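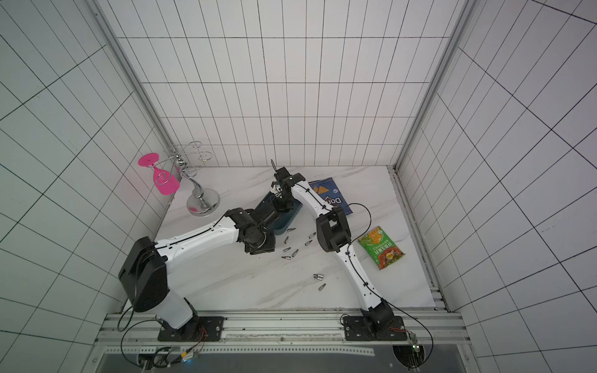

Kazuhiro Iwasaki merkt zu diesem Abschnitt an, die Gläser gehörten erst dann an den Ständer, wenn alles andere auf der Platte seinen Platz habe; in der vorigen Fassung stehe der Schritt zu früh. Die Reihenfolge wurde entsprechend geändert.

4.3 Tisch einrichten: Tablett und Weinglasständer

Geltungsbereich: Tischplatte in Marmoroptik, Tablett Plerkeck, Weinglasständer Doucet. Für die Ausführung Stirbridge gilt Abschnitt 4.4.

Benötigt werden ein fusselfreies Tuch, neutraler Reiniger, ein Maßband und der beiliegende Innensechskantschlüssel.

1. Kleinteile von der Platte nehmen und in der Sortierschale ablegen.

2. Platte mit feuchtem Tuch abwischen und vollständig trocknen lassen. Keine säurehaltigen Mittel verwenden.

3. Unterseite des Tabletts auf anhaftende Krümel und Sandkörner prüfen. Verunreinigungen abnehmen, nicht abkratzen.

4. Tablett flach auflegen. Mindestabstand zu jeder Tischkante: 50 mm.

5. Tablett an zwei gegenüberliegenden Ecken leicht andrücken. Wippt es, die Auflagepunkte nach Abschnitt 3.2 unterlegen.

6. Weinglasständer auf die linke Tischseite stellen. Der Abstand zum Tablett beträgt mindestens 90 mm, gemessen vom äußersten Punkt der Drahtarme.

7. Schraube am Fuß des Ständers handfest anziehen, danach mit dem Schlüssel eine Vierteldrehung nachziehen.

8. Kleinteile zurücklegen. Der Bereich unter den Drahtarmen bleibt frei.

9. Gläser kopfüber einhängen, abwechselnd auf beiden Seiten des Ständers. Beim Abnehmen in umgekehrter Folge vorgehen.

VORSICHT
Kippgefahr bei einseitiger Beladung. Der Ständer darf zu keinem Zeitpunkt auf einer Seite mehr als 2 Gläser zusätzlich tragen.

VORSICHT
Drahtarme nicht nachbiegen. Verformte Arme sind auszutauschen (Ersatzteilliste Stetcombe, Anhang B).

Hinweis: Der Durchmesser des Glasfußes darf 76 mm nicht überschreiten. Größere Füße liegen nicht sicher auf.

Hinweis: Fingerabdrücke auf polierten Metallflächen mit trockenem Mikrofasertuch entfernen. Scheuermilch und Stahlwolle hinterlassen bleibende Kratzer.

Hinweis: Zum Umstellen zuerst alle Gläser abnehmen. Tablett anheben und nicht über die Platte schieben.

Weiter mit Abschnitt 4.5, Fugen und Wandfliesen reinigen.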